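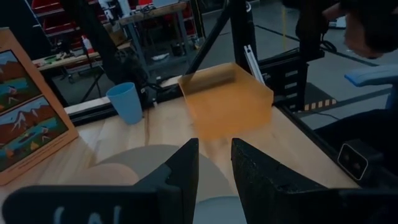
Fig. 9. Orange bin on a wooden tabletop.

4. Sorting parts before assembly

Unpack the Tapsell shelf kit on a flat surface with good light. Keep small hardware in an open bin until you need it.

1. Check the bag number against the packing slip. The wall kit uses bag 291.
2. Count out the shelf pins and set the spares aside.
3. Lay the two side rails face down, holes toward you.
4. Push one pin into each marked hole by hand. Do not use a hammer.
5. Fit the lower shelf first, then the upper.

Note: Rails marked 86 go on the left.

CAUTION: Do not load any shelf until both rails are screwed to the wall. Keep small parts away from children.

If a part is missing, contact Gridenier parts service and give the bag number. Continue with section 5, Wall mounting.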